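Nellinine opens orders for Mao two-arm bench kit

2024-07-21

Nellinine has begun taking orders for Mao, a bench-top kit built around two small robot arms on a shared front rail, aimed at laboratories and training departments that want to record and replay handling tasks without building a cell from parts. The kit is listed at 1952 euros, excluding tax and delivery. First units are due to leave the workshop in October.

The package comprises two arms with parallel grippers, the rail, two mounting plates, motor controller boards and a power supply. Frame posts and wall panels are a separate item at 323 euros. A host computer is not supplied. Buyers who already own a pair of compatible arms can order the rail, plates and boards alone for 1221 euros.

Mao's reference exercise is a shelf task. Sponges of different types are set out on a two-tier shelf between the arms, and the operator records the handling of each one as a separate episode. Soft objects were chosen over rigid blocks, according to the release notes, since a gripper that closes too far on foam deforms it and the error shows up in the motor current.

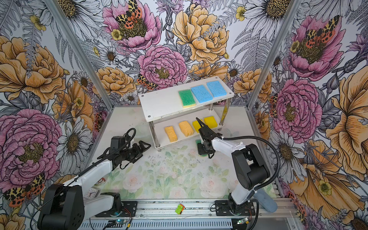
Lihua Kang said the shelf was a harder test than it looked, as the fingers have to enter under the upper board at a shallow angle and the wrist has little room to correct once it is inside. Objects on the upper tier allow an approach from above and are recommended for first recordings. The lower tier is left for operators who have completed the calibration routine on both arms.

Calibration is carried out from the host computer. Each joint is moved to its two end stops in turn, after which the software stores the offsets on the controller board. The procedure has to be repeated if a motor is replaced or if an arm is unbolted from its plate. It does not have to be repeated when a plate is moved along the rail, although the workspace limits must then be entered again.

Cable routing has changed from the pre-production units. The wrist cable now leaves the last joint in a free loop and the run down the arm is sleeved. Nellinine says the previous fixed clip limited wrist rotation and has been dropped — owners of pre-production arms can remove theirs with a hex key.

Software is supplied under the name Rultatberg and covers recording, playback and export. Both arms are logged on one clock, including any period in which one of them is idle. Playback speed can be reduced but not raised above the recorded rate. There is no force sensing at the fingers, and grip is set by position and a current ceiling.
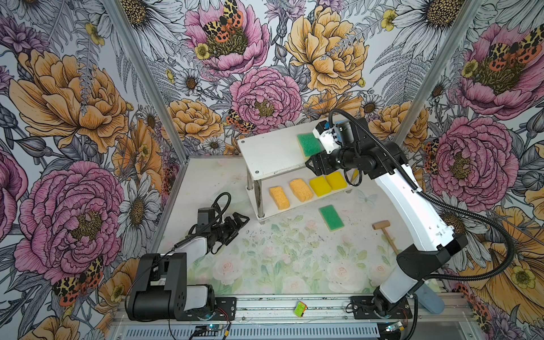

Support and availability

The warranty runs for 3 years on the rail and plates and for one year on motors and boards. Finger pads are treated as consumables. Yanling Han is handling technical enquiries before shipment, and a wiring diagram and bolt pattern can be requested ahead of an order.

Zoleo will distribute the kit outside Nellinine's own web shop. Its stock will be limited to the complete package at first, with the rail-only version to follow. Spare grippers are listed but not yet priced.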